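Tabletop finish for a pet toy cleaning station
Woodwork & Finishing > Interior surfaces

rpilkington
Light wood top, no stain. Pet toys and a white container live on it.

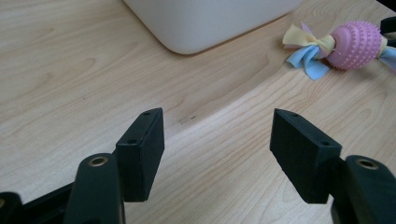

Current finish is hardwax oil, two coats, put on in April. The toys get rinsed and come back damp, so the top sees standing water most days. I'm considering stripping it and going to Tavdale 727 water-based poly. Anyone have that on a pale top?

s_kvam
Two coats of oil is thin for that use. Scuff and add a third before you strip anything. Wait 10 hours between coats.

Mohammed-Awal K
Disagree. Oil spots under wet rope and fabric no matter how many coats. Poly, three coats, 320 grit between.

s_kvam
Mine gets wet dog bowls daily and hasn't spotted in 7 years. Poly has to be sanded off when it fails. Oil can be patched.

rpilkington
Patching matters to me. Does poly shift the color? I want to keep it blond.

Mohammed-Awal K
Water-based stays close to clear. Oil-based will amber. Test the underside.

egallegos
Separate point – put the rope toys on a rack until dry. The knots hold water long after the rubber parts are done. A wire tray from Givine works.

s_kvam
Agree on the rack. That fixes most of it with either finish.

rpilkington
Ordered a tray. Will test both finishes on the underside and post results.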